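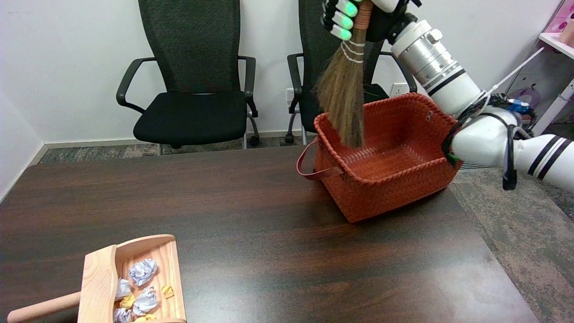 Hand broom with bound straw handle, held over a woven basket.

Flasell Document Intake — scanning, typing and checking of paper records

Home > Services > Data entry > Flasell Intake

Flasell Intake is our service package for companies which still receive a big part of their information on paper. You send us the documents, or you scan them in your own office, and we give back clean files which open in your accounting, stock or customer system. The package is sold per month and there is no long contract.

What is included

Collection of paper boxes from your address, or a secure upload folder if you scan by yourself
Scanning at 300 dpi, both sides, blank pages removed
Typing of up to 17 fields per document
Second typing by another operator for all money amounts and dates
Comparison of both versions and correction of differences
Delivery as CSV, XLSX or XML
Storage of the scanned images for 12 months

Which documents we accept

Supplier invoices, delivery notes, order forms, warranty cards, membership forms, survey sheets and handwritten stock lists. Handwriting is accepted in English, Polish and Portuguese. For other languages please ask first, we can often find an operator but the delivery time will be longer.

We do not accept medical records at this moment. Old carbon copies are accepted, but if the text is too weak to be read by two operators, the field is returned with the mark UNREADABLE. We never guess a value.

Package sizes

Flasell Intake Small: up to 424 documents per month
Flasell Intake Standard: up to 4000 documents per month
Flasell Intake Open: no fixed limit, price by offer

If you send more than your limit in one month, the additional documents are charged at the price per piece which is written in your offer. Unused documents do not move to the next month. One document can have up to three pages; from page four it is counted as a second document.

How the work goes

Before the first delivery we ask for a sample of your papers. With this sample we prepare the field list together with you, and we send back a test file. Please check this file with patience. Most problems that come later have their start here, for example a date in American order, or a customer number where the first zero is lost when the file is opened in a spreadsheet.

After you approve the test file, the normal work begins. Documents which arrive before 11 a.m. are registered on the same day. Small and Standard orders are returned within three working days after registration. Faster return is possible for Standard and Open customers, but it must be agreed before you send the box.

Cleaning of existing lists

Many customers ask us also to put order in the lists they already have. For this we offer the additional module Rewi. It finds double customer names, different spelling of the same street, and missing postcodes. Rewi does not delete anything by itself. It makes a list of suggestions, and a person from your side says yes or no to each group. The module can be ordered alone, without Flasell Intake.

Compatible systems

Ready import templates exist for Arer Ledger and for Skekuden Stock, version 6 and newer. For other programs we follow the column order that you give us. Direct connection by API is planned for May — until then the files are taken from the download folder.

Return of paper

You choose at the start if the paper comes back to you or if it is shredded. Shredding is done after your written confirmation, and you receive a certificate. Return transport is not included in the Small package.

Questions before ordering

Please write to Kane Whitcombe, customer set-up, with the contact form on this page. Tell us the type of document, the number per month and the program you use. If you can add two or three scanned pages, the offer will be more exact.

Request an offer
Download field list template (XLSX)
Terms of service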